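April 16, 2025
Student manipulation project, bench notes

OK, picking up where I left the page half finished before lunch. Makness is back on the arm after the finger swap and it homes fine now. I had the wrist connector in one pin off (yes, again) and spent way too long blaming the driver. There's paint marker on both halves of the plug now, so please don't wipe it off!

Today was supposed to be all about flat floppy things. The rubber blocks we've been grabbing since February are almost too easy at this point, and the Flenero round has a whole category for stuff that bends, so I wanted to get at least one of those into the set. I went with the green card wallet, the one with the clear sleeve and the teal strip. It's a nasty little object! The sleeve is shiny, the pocket panel next to it is pale and kind of frosted, and the detector keeps wanting to call them two separate things. I widened the box by hand for this session and left a comment in the config so whoever comes next can see what I did.

Settings for the afternoon: speed limit down to 44 percent, grip timeout at 500 ms, wrist tilted a bit so one finger goes for the side and the other comes up under the lower edge.

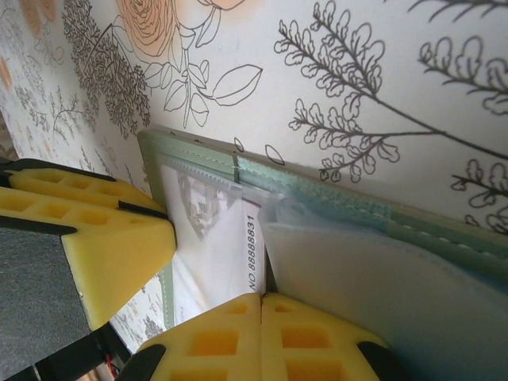
Jana Kröger thinks the timeout is too short for anything soft, and that we should let the fingers settle before the controller decides whether it has a grip. She'd go up to 2 seconds, at least for the bendy category, and only bring it down again once the numbers stop jumping around. She also wants the raw motor current in the log next to the yes/no flag, so we can argue about curves for a change.

I'm fine with the current logging (should've been in there from the start, really). The longer wait bugs me a little, we're scored on time too, but let's try it both ways on the same object and look at the plots together. I'll add a switch so you don't have to edit the config in the middle of a session.

Other stuff, mostly so I don't forget:

The Donine branch still has the old finger geometry in it. Don't run it on the arm until I've merged, the offsets are off by 6 mm and it will drive straight into the table.

Lieselotte Gerlach has the spare pads. Need to ask her for a pair.

Oltmanns wants the parts order as one list this time, with the item numbers. I've started it on the shared drive, add your things there and not in my inbox please.

Next session: current logging first, then the wallet again with Jana's wait time, then the cloth pouch if there's still room on the disk.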